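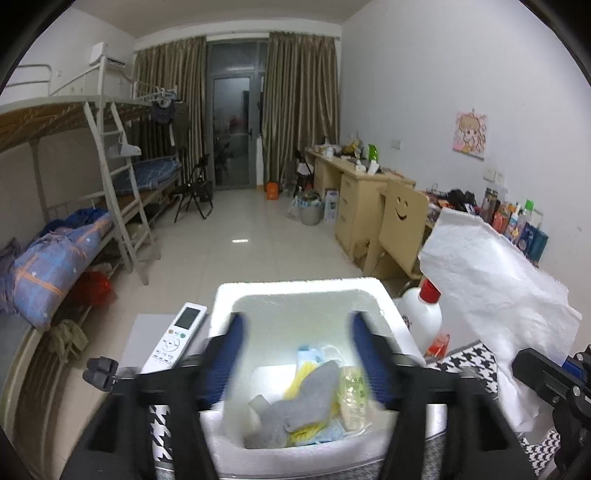

Gripper notebook - May 19, 2026 - finger pads, second go

Swapped both finger pads on the hand-held gripper tonight. They're the dark blue ribbed ones Harish printed, and I reckon the ribs are a bit deeper than last time (must ask him what he changed). Jaws open nice and wide over the white foam box now, which is the bit I was fussing over all last week!

The job for this round is clearing that box. It's a good mean mix - crumpled grey cloth, crinkly packets, a few yellow bits wedged in around the cloth. I want the cloth out first, then the packets, and no squashing the foam rim.

Settings I'm starting from:
Jaw speed 20, same as the Menda build
Grip limit 5
Two goes at each item, then move on

The log starts at clip 1461 so it doesn't clash with Bhavana's numbering. Please don't renumber, Tibor, I know you're itching to.

Still to do
- colour of the pads is very close to the blue part on the other gripper, so put tape on the spares
- threadlocker on the silver screws
- ask Sivaprasad if he's finished with the small hex driver
- try a softer print for the pads, Harish has half a spool left

Clear packets are the ones I'm least sure of. Sakda thinks we should come at them from the side and pinch a corner - happy to give that a burl tomorrow, once I've had some sleep.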